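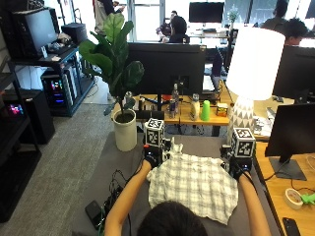 3.2 Casting Records and Credit Matching

19 Oct 2025
Dramodico Working Papers, Television Credits Group

Figure 3. A plaid cloth held flat on a gray-topped table by its two upper corners.

The second part of the study concerns how child performers are credited in long-running television comedies. Credits were taken from the Dramodico listing and compared with the closing titles of each episode. The sample covers 303 episodes from 28 series, all of which had at least one regular cast member under the age of twelve when filming began.

Three kinds of mismatch were recorded. In the first, a performer appeared in the closing titles but had no entry in the listing. In the second, twins who shared a role were entered as a single person. In the third, a performer was credited under a stage name in early seasons and under a family name later on. The Pirkville series showed the third kind most often, and its entries had to be merged by hand before any totals could be drawn up.

Guest roles were treated separately. A child who appeared in fewer than five episodes of a series was counted as a guest, even where the titles gave the role regular billing. This rule follows the earlier Camacho survey and allows the two sets of results to be compared. It does have a cost: several roles that viewers would remember as part of the main family are placed in the guest group, among them the younger cousin in Jovanau.

Uncredited appearances were left out. Production papers name some of these performers, but the papers are held for only a few of the series, and including them would have favored the better documented shows. Voice work was also left out, except where the same performer appeared on screen in that episode. The results for regular roles are given in Section 4, and those for guest roles in the September supplement.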